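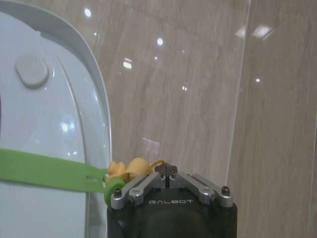 Didier Deschamps replied that he had no objection to keeping the toilet with the round button on the tank lid, but he would like the cleaning of the washroom to be written down once and for all, so that we do not discuss it again in May.

FALLPORT HOUSE - MEETING OF THE TENANTS, GROUND FLOOR WASHROOM
The meeting started at 9 in the small room beside the entrance. Minutes of the last meeting were accepted with one correction: the price for the new door lock was given with the tax included, and not without it as we wrote.

1. The toilet

Benoît Besnard had asked in his letter if we should change the whole toilet, because the upstairs tenants are getting a new model from Erkar. He repeated that the offer of Erkar is good, 530 for the toilet and the fitting together, and it stays open until the end of the month. Several tenants said that the present toilet does not need to be replaced. The ceramic is in good order and the round flush button is easy to use also for visitors with weak hands. It was remarked that the button looks a little more gray than the lid around it. Ms. Besnard's office on the second floor once tried a whitening product on a similar one and the surface became dull, so this will not be tried.

Decision: we keep the toilet. Benoît will write to Erkar and thank them for the offer.

2. The green strap

A discussion followed about the green strap with the yellow rubber pieces at its end. Benoît was of the opinion that things should not be placed over the toilet, as the person who cleans must take them away each time and then does not know where to put them. Didier said that a hook on the wall would solve this, if somebody can fix a hook on such smooth tiles without drilling. The yellow pieces look like small tags or plugs, and no one present could say with certainty what they are meant for. It was agreed not to throw anything away before the other tenants have been asked.

A note will be put on the message board by the entrance. If there is no answer until Saturday, the strap goes into the drawer of found objects, together with its yellow pieces, in one bag.

3. Cleaning of the wall tiles

The beige tiles are glossy and they show every drop when the lights are on. Benoît explained that the veins in the pattern hide the marks quite well from the door, but when one stands near the toilet the marks are visible. He has used a dry cloth after washing and was satisfied. Didier preferred the rubber wiper, which is faster. He admitted that it leaves a line at the joints.

We agreed on the following way of working:
- Wash with warm water and the mild soap from Putik, one cap in a full bucket.
- No powder and no rough sponge on the tiles or on the tank lid.
- Dry with a cloth from the top to the bottom. The wiper is permitted on the large tiles, but the joints are finished by hand.
- The cloth for the wall is never the same as the cloth for the toilet.

Didier asked that the last point is also written on the shelf, in large letters. Accepted.

4. Cleaning of the toilet

It was noticed that the bowl is usually cleaned well but the outside is forgotten, especially the raised rim along the side and the edge of the lid. The contract cleaner has 30 minutes for the complete ground floor, and she has said to Benoît that this is short. There was some discussion if we should pay for more time. Didier was against it for this year. Benoît was for it, and he wished that this be mentioned in the minutes.

For the moment, the tenants will wipe the lid, the button and the rim themselves, one office each week. The list starts with the office of Didier. Offices which are closed in their week must find another one to exchange - it is not the task of the cleaner to remind them.

5. Lights

The ceiling lights reflect strongly on the tiles and one tenant wrote that it disturbs her eyes. The owner of the building was asked last winter about softer lamps and did not answer. Benoît will ask again, this time by registered letter. Until then nothing is changed. Didier reminded everybody that the switch outside must be turned off in the evening.

6. Costs

The soap, the new cloths and the bucket cost 23 in total. The receipt from Putik was shown and the amount will be paid back to Benoît from the common money. The hook is not yet bought, first we need to know if the glue holds on this type of tile. Didier will ask in the shop.

7. Other matters

The paper holder was shortly mentioned, but this point was moved to the next meeting as the tenant who had raised it was absent.

The key of the supply cupboard is again missing its label. Whoever has the key now is asked to bring it to the first floor.

Next meeting in the same room, the date will be put on the message board. Please send your points in writing to Didier Deschamps.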